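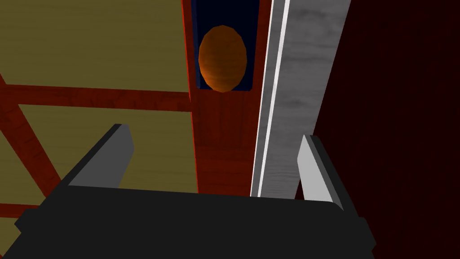

Reading time: 16 minutes (full paper)

Figure 3. Wrist view in Gidey with the gripper open and the egg ahead of it, against the dark blue recess in the red post.

3. Collecting demonstrations by remote control

3.1 Set-up

All demonstrations in this paper were given in simulation. The operator sits at a desk in the Hunside laboratory and moves a hand controller, and the simulated arm in Gidey follows. The link between the two is handled by Taleo, which reads the pose of the controller, scales it, and passes it on as a target for the gripper. Opening and closing is done with the trigger. There is no force feedback. The operator judges contact by eye, as in most cheap remote control systems, and we wanted our results to hold for that case.

The arm carries a parallel-jaw gripper with two flat fingers. We chose thin, blade-like fingers because the target objects often sit close to posts, rails and panels, and a bulky finger would catch on these before it reached the object. The cost is a small contact area. With a rounded object such as the egg in Figure 3, a grasp that is slightly too high or too low tends to push it out of the fingers, so operators have to take some care over the height of the approach.

The operator has a choice of views while working. The fixed view shows the whole workspace and is useful for large movements. The wrist view moves with the gripper and is what the policy is later given as input. Operators may switch between them at any time with a button on the controller. Both streams are recorded whichever one is on the screen, together with joint positions, the controller pose and the state of the trigger.

3.2 Procedure

The Kedthorpe set, which we release with this paper, holds almost 700 demonstrations. They were given by two operators, both of whom had used Taleo before but had not worked in these rooms. Each operator was given a written task, such as fetching the egg, and a starting pose for the arm. The starting pose was changed from one demonstration to the next, and so was the lighting. The objects were moved only between sessions.

Recording starts when the operator squeezes the trigger for the first time and ends when they press the stop button. We did not ask for fast demonstrations. In an early pilot we had set a time limit, and the operators responded by swinging the arm through the space in large arcs, which were hard to learn from and gave blurred wrist images once motion blur was turned on. Without the limit they moved more slowly and stopped more often. The stops were kept in the recordings.

A demonstration was thrown away if the simulator reported that a finger had passed into a solid surface, or if the operator asked for it to be removed. Failed grasps were otherwise kept, provided the operator went on to try again. We found it helpful to leave this decision with the person giving the demonstration, who usually knew before we did that something had gone wrong.

3.3 Approach and alignment

We divide each demonstration into a travel part, an approach part and a grasp. The approach is where most of the useful information lies. In Figure 3 the egg is between the fingers from left to right but is still higher up in the image than the fingertips. At this point the operator has the choice of going straight forward or of tilting the wrist first. The long grey panel to the right of the post and the red framing to the left both limit how far the fingers can be turned.

The two operators dealt with such places in different ways. One preferred to stop well short, correct the tilt and then move in along a straight line. The other made the correction while moving. Both methods are reasonable, but mixing them in training gave a policy that hesitated, sometimes starting a correction and then dropping it. We return to this in Section 5, where training on each operator separately is compared with training on both.

Scaling also matters here. Taleo lets the operator reduce the ratio between hand and gripper movement by holding a second button. We logged the use of this button and found that it was pressed mainly in the approach and hardly at all in travel. Since the ratio in use affects how a given hand movement should be read, we store gripper targets after scaling and train on those. The raw controller poses are included in the release for anyone who wishes to treat them differently.

3.4 Views with no target

A wrist view does not always contain anything to be grasped. During travel it may be filled by a wall, or by dark surfaces with very little texture. Figure 4 is one such view. The tiled wall takes up the left part of the image and ends in a straight edge, and beyond it there is nothing but a dark area with a faint maroon tint. The fingers are open and hold nothing. From this image alone it is difficult to say how far the arm is from any surface on the right, or which way it ought to turn.

These views need some thought because a policy trained on the wrist stream alone has little to go on. The operator has the fixed view to fall back on and may be moving with full confidence while the wrist view shows very little. The recorded action is then correct but cannot be explained by the recorded image. We considered removing all such stretches. This raised the share of frames with a visible target, but it also left gaps in the trajectories, and the policy did poorly whenever its own movements took it into one of the gaps.

We therefore kept them and marked them. A frame is marked as having no target if no graspable object falls within the wrist view, using the object positions held by Gidey. The mark is used only to weight the training loss and is not given to the policy. When running, the policy receives the wrist image and the joint positions of the last 16 steps, so that it can carry a movement through a stretch where the image is of little help.

Figure 4. Wrist view with no target: tiled wall to the left, dark area beyond its edge, gripper open and empty.
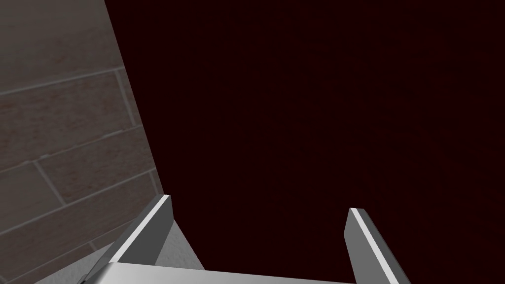 3.5 Limits of the data

The demonstrations cover one gripper and one style of control. We have not tested whether they are of use for an arm guided directly by hand, where the person feels the contact and tends to take shorter paths. The simulated surfaces are also plainer than real ones, and the dark regions in particular have less detail than a real camera would record in a dim room. Objects that bend or spill were left out. The weighting for frames with no target was set by hand on a small part of the data and kept fixed for all the experiments in Section 4.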